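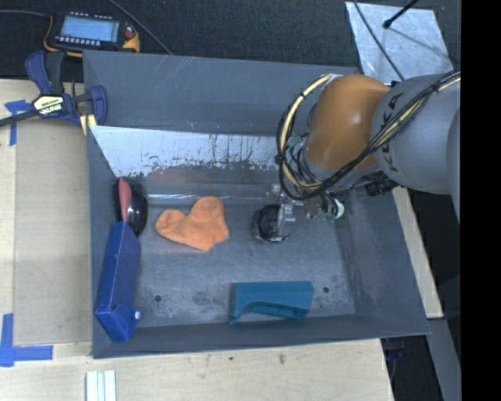

Tonddale is a table of small household goods and the words people use for them when the goods are lying in a bin in no particular order. Each of the 336 rows is one item, with a plain name, a material group, a shape, a colour, a surface finish and a free-text note. Names are kept as loose as the item allows. The bright orange thing on the bin floor is soft and folded and looks like a small sock, so it would be entered as `fabric piece` with `sock-like` in the note, and it would only become `sock` once somebody had picked it up and found the opening. The glossy black item against the left wall would get less again: `rounded object`, black, gloss, material unknown.

The table is maintained by Ntombi Mathebula. Lefteris Gavalas wrote the original word list and still answers questions about it, slowly.

## What's in the folder

```
tonddale/
 README.md
 items.csv one row per item
 words.csv allowed values for each column
 bins.csv one row per bin, with wear notes
 pairs.csv items that get mistaken for each other
 notes/
 colour.md
 fabric.md
 wear.md
```

All files are UTF-8, comma separated, with a header row. Text fields containing commas are quoted. If you open `items.csv` in a spreadsheet program, import the `item` column as text or the leading zeros will go.

## Columns in items.csv

| column | meaning | may be blank |
|---|---|---|
| `item` | item code | no |
| `name` | plain name, lower case, singular | no |
| `group` | material group | no |
| `shape` | overall shape as it lies | no |
| `colour` | main colour | no |
| `colour_b` | second colour, only if it covers a good part of the item | yes |
| `finish` | matte, satin, gloss, mixed | yes |
| `bin` | code of the bin it was in | no |
| `ease` | how easily the name was settled, 1 to 5 | no |
| `note` | anything else | yes |

### name

Use the word you would use asking someone across the room to pass it to you. `cup`, `brush`, `glove`, `lid`. No brand names, even where the brand is the usual word. Brands go in `note` if they can be read on the item.

If you can't tell what an item is, go up a level and stop at the first word you are sure of. `lid` becomes `round object`. `glove` becomes `fabric piece`. We had a rule once that every row must have a specific name and it produced a great many confident lids.

### group

The groups are `fabric`, `hard plastic`, `soft plastic`, `metal`, `glass`, `ceramic`, `timber`, `paper`, `mixed` and `unknown`.

`unknown` is a proper value and you should use it. Gloss black is the worst offender. Glazed ceramic, painted metal and hard plastic all give a bright spot on a curved side and there is very little to choose between them until the item is in your hand.

`mixed` is for items where two materials matter equally, such as a saucepan with a timber handle. A jumper with a zip is `fabric`.

### shape

Shape is recorded as the item lies. A tea towel thrown down in a heap is `heap`, and the same tea towel folded in a drawer is `flat`. People coming from stock catalogues find this annoying. The fabric entries would be no use to us any other way, and there is a longer explanation in `notes/fabric.md`.

For soft items the note should say which bits stick out and where the folds are, if that helps someone recognise it. Keep it short. `lobe at one end, corner at the other` is plenty.

### ease

Scored after the other columns are filled in:

- 5: named at a glance, no argument
- 4: named after a second look
- 3: general name certain, specific name a guess
- 2: general name only
- 1: material and name both unknown

Any row scoring 3 or lower has to have something in `note`.

## Bins

Every bin in the table is grey. They were bought as a lot from Zornisar and Bitar, in two depths, and the two makes can be stacked but don't nest. The make is in `bins.csv` under `make`.

Bins wear, and the wear turns up in the item notes whether we want it there or not, so we record it separately. The columns are `scratches`, `scuffs`, `spots`, `flaking` and `smears`, each marked `none`, `light` or `heavy`, plus a free-text field for where the worst of it is. Use "floor", "wall" and "rim". If a wall has more than one kind of surface on it, describe them from the top down.

Points that come up often:

- Pale thin lines are `scratches`. A general dulling of the floor is `scuffs`.
- Brownish marks are `spots` if they have an edge and `smears` if they don't. Don't write rust, tea or glue unless you know.
- A shiny line where the wall meets the floor is a reflection off the crease and is not wear. Leave it out.
- Drips are recorded under `smears` with the word `drip` in the free text.

Bins may be washed but please don't sand them. Someone sanded Bitar bin C and its rows had to be redone against the new surface.

## Colour

Colours come from the short list in `words.csv`. Grey is spelled grey. Earlier copies of the table had both spellings and any script written against those will need changing.

Orange caused the most disagreement of any colour. The rule now is:

- `orange` for anything bright and clean, such as high-vis fabric
- `orange-brown` for anything you would hesitate over
- `brown` only if no one in the room says orange

Black is `black` in all finishes. We tried `charcoal` and took it out again. Dark grey items in a dark grey bin are a known problem and the `ease` score is the right place to show it.

A highlight is never a second colour. If a black bowl has a white spot where the light hits it, `colour` is black, `finish` is gloss, and `colour_b` stays blank.

## Items that get mixed up

`pairs.csv` lists pairs of names that people swap. It has two name columns and a note. Some of the more useful ones:

| name | taken for | note |
|---|---|---|
| small sock | mitten | check for a thumb |
| small sock | pot holder | happens when the sock is flattened |
| bowl, black | lid, black | hollow side may be facing away |
| cup on its side | tape roll | look for a base |
| washcloth | duster | texture, if you can get near enough |
| beanie | tea cosy | two rows, both unresolved |

Hollow black things deserve a mention of their own. If there is a rim and the middle looks dark and set back, write `recessed centre` in the note and leave it at that. It may be a cup, a cap, a ring or something with a hole right through.

## How rows are added

Two people name each item separately, without talking. If they agree, the row goes in. If they disagree, the more general of the two names goes in, and the specific ones are both put in `note` with a slash between them. A third person is only asked when the names don't sit in the same line at all, such as `glove` and `sponge`.

Names are settled from the usual viewing distance first, and `ease` is scored at that point. After that the item may be handled. If handling changes the name, update `name` and `group` but leave the score alone, and add `handled` to the note.

New words for `words.csv` should be sent to Lefteris before they are used. Include three items the word would apply to.

## Known gaps

- Kitchen goods and clothing make up most of the table. Tools are thin and toys are thinner.
- There is no column for weight or size. Istgate has a parallel list with measurements for the shared items, matched on `item`, but its codes drifted after the spring renumbering and the join needs checking by hand.
- Patterned fabric is badly served by two colour columns. Checks and stripes are in the notes, inconsistently.
- Nearly all the socks are single. If you need pairs of matching socks, look elsewhere.
- Clear plastic was left out altogether.
- Names are Australian English. `texta`, `esky` and `doona` appear and have not been translated. A Canadian column was started and has `toque` in it and not much else.

## Corrections

Send the item code, the column, the value you think it should have, and how you know. Changes to names are looked at on Wednesday. Spelling fixes are made as they come in.

Please don't re-sort the file before sending it back. The order is the order the items were entered in, and Ntombi uses it to find things.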